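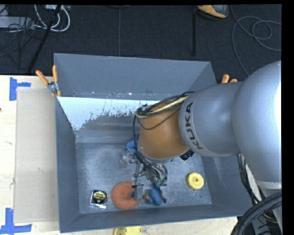 Unit 4: Inventory and reorder points

Read chapter 3 before class. Problems are due by 5 pm to Mélanie Gagnon.

Reorder point = daily demand x lead time + safety stock.

Worked case: Cadgate sells 14 units a day and its supplier takes nine days to deliver. Safety stock is 74, so the reorder point is 200.

Lead time runs from placing the order to having goods on the shelf – count receiving and inspection too.

Problem 1. Redo the case with an order size of 500. Does the reorder point change?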